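Jukolov Workshop
Home | What we build | Open bench | About us | Contact

About Us

Jukolov is a shared workshop on the ground floor of what used to be the Breltance carpet showroom. We build robots here, mostly ones that pick things up. A few of them also put things down where they were asked to, and those are the ones you'll find on the What We Build page.

How we started

Zhiqiang Lei began in his garage with a secondhand arm and a power supply that hummed in B flat. His plan was a machine that would sort the junk drawer. The drawer remains unsorted, but the garage filled up, the car moved to the street, and in June he signed a lease on 1,129 square feet with a loading door. The rent was split among four people who each thought the other three understood motor controllers.

There are seven of us on the keys now. We have day jobs in dentistry, bus repair, high school chemistry and other fields that don't call for a robot. What we share is a willingness to spend a Saturday finding out that a connector was in backward.

What we do

Our main project is Nurier, a picking cell. You give it a bin of mixed household stuff and it tries to take out one item at a time without dropping it, crushing it or flinging it toward the coffee maker. Nurier has made 3,081 logged attempts. The log has a column for "worked" and a column for "worked, sort of," and we argue about the second one more than we should.

We also have Pärn, a small wheeled cart that was going to fetch tools. It fetches the 10 mm socket very well, and has never once been asked for it at a time when we knew where the 10 mm socket was.

Everything else is members' own builds: a plant waterer, a door for a chicken coop, a chess arm that plays badly but with great confidence. If it has a motor and fits through the loading door, you can probably work on it here.

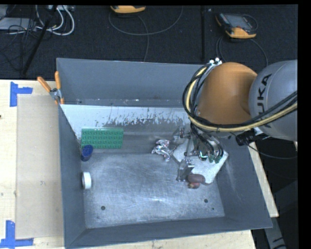

Bin picking sounds like a beginner's problem until you try it. A gripper that does fine on wooden blocks will meet a shiny wrapper and lose all sense of where the surface is, and we've spent more evenings on lighting than on code. Crumpled silver foil-like stuff on a bare metal floor is about as rude a combination as you can offer a camera, and the green studded plate back by the rear wall has its own opinions about being grasped by the edge. Flat things lying at an angle come next on our list of complaints. Zhiqiang keeps a notebook of them, sorted by how loudly he said the word.

Joining and visiting

Open bench is every Thursday from 6:30 p.m. until the last person remembers they have work in the morning. Come and look, ask questions, bring a broken thing. New members do a short safety session before they run anything that moves. It covers where the stop buttons are, where to stand, and why we don't reach into a bin to help.

We don't do contract work, and we can't fix your vacuum. We have tried with three vacuums.

Page last updated March 30, 2018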